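The Reading Room at Skulau

The Library Service of Skulau wishes to inform all residents that the reading room will reopen in October. The following account was entered in the register by the Keeper of Books, Piroska Fekete, and is reproduced at the request of the Council.

The inventory began at eight in the morning. According to the register, the collection held 458 volumes. Mr. Esko Salminen, acting as Second Reader, called out each title, and the Keeper marked it present or absent. By noon every entry had been marked present except one, a novel lent to a Mrs. Unnithan under the former rules, which allowed a borrower to keep a book until she had understood it.

A letter was sent to her house on the Mirnmont road. No reply was received. When the Keeper returned from lunch, there was one book more on the table than she had left there.

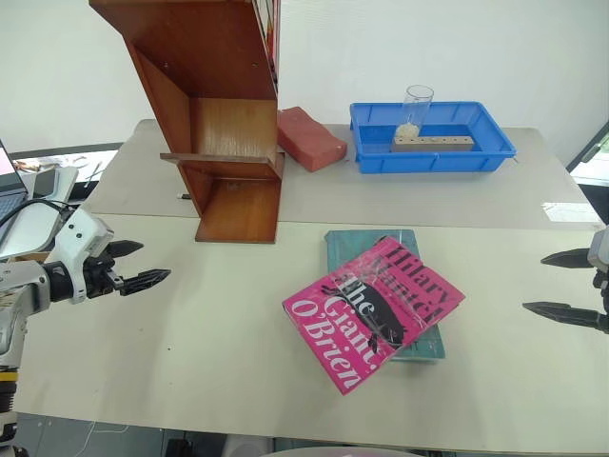 The Giant, O'Brien, by Hilary Mantel, with the teal hardcover, on the sorting table.

Mr. Salminen stated that he had heard the door but had not looked up, being occupied with the letter U. The Keeper opened the magenta book and found a slip tucked in at page 68. It was written in a small, upright hand.

"I have understood it as far as this page," the slip read. "I would be grateful for an extension."

The rules contained no provision for a borrower who returned a book in order to ask to keep it. The Keeper consulted Mr. Salminen, who consulted the rules a second time. At four o'clock she stamped the slip, put it back at its page, and placed the book by the door with Mrs. Unnithan's name on it.

It was gone when she locked up. The register was amended to show one volume on loan, term not stated.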